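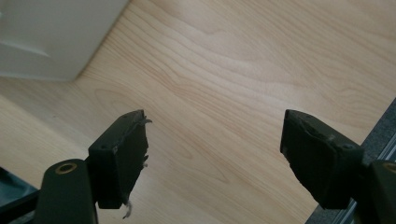
PART TWO: HOUSEHOLDS AND SCREENS

Chapter 4
The Family Media Agreement

Sooner or later, most households with a phone in them produce a document. It may be a printed contract with signature lines, or it may be the back of an envelope stuck to the refrigerator. It says when the tablet goes off, where the phones sleep, and what happens to anyone who forgets. By November it is usually under a pizza coupon.

This chapter is about that document: who writes it, who signs it, and why the person who proposed it is so often the first to break it. We will call it a family media agreement, the term used in Chapter 1, although the families themselves tend to call it "the rules" or, in one household we will meet shortly, "Dad's thing."

A rule and an agreement are different animals. A rule is announced. An agreement is argued over, sometimes through two dinners and a car ride, and it binds the people at the top as well as the people at the bottom. Parents like the word "agreement" very much. They are less fond of the second half of the definition.

Opening Case: The Olton Kitchen

Robel Habte moved to Olton with his wife, two daughters, and a phone he described as "strictly for work." His older daughter, then 12, had just discovered Drivivby, a game in which the player delivers parcels to impatient cartoon animals and earns 1000 coins for logging in before breakfast. She began getting up early. Her parents were delighted for nearly a week.

When they learned what she was getting up for, Habte typed up a page of rules. There were four. No screens before school, none at the table, none in bedrooms, and all devices in the hall drawer by nine. He read them aloud, and his younger daughter asked whether the drawer was big enough for his.

It was, as a matter of geometry. As a matter of practice, the work phone stayed on his nightstand, where it also carried soccer scores. The girls kept a record of this on the refrigerator, with times. The page was rewritten soon afterward, and the second version began with the word "everyone."

Keep the Habtes in mind as you read. We return to them in the section on enforcement, where the hall drawer acquires a lock and then loses the key.

Older Than the Phone

Anyone who thinks this kind of bargaining arrived with the smartphone should talk to a grandparent. A child of 1961 could negotiate for one more program with great skill, and had the advantage that the set was too heavy to smuggle upstairs. What has changed is mostly size and number. One screen in the living room could be supervised by one adult with a newspaper – four screens in four rooms call for something in writing.

What to Look For

As you work through the chapter, pay attention to how each agreement handles exceptions. Homework, long drives, sick days and visiting cousins will do more to test a family's wording than any ordinary evening. The Grinport agreements reprinted at the end of the chapter are worth reading for their exceptions alone. One of them has a clause for airports.

Key terms: media agreement, shared rule, exception clause, device curfew, parental exemption

Before You Read

Write down the screen rules in the home where you grew up, including any that were never spoken aloud. Then note which of them applied to the adults. Bring both lists to class, and leave your phone in your bag while you discuss them.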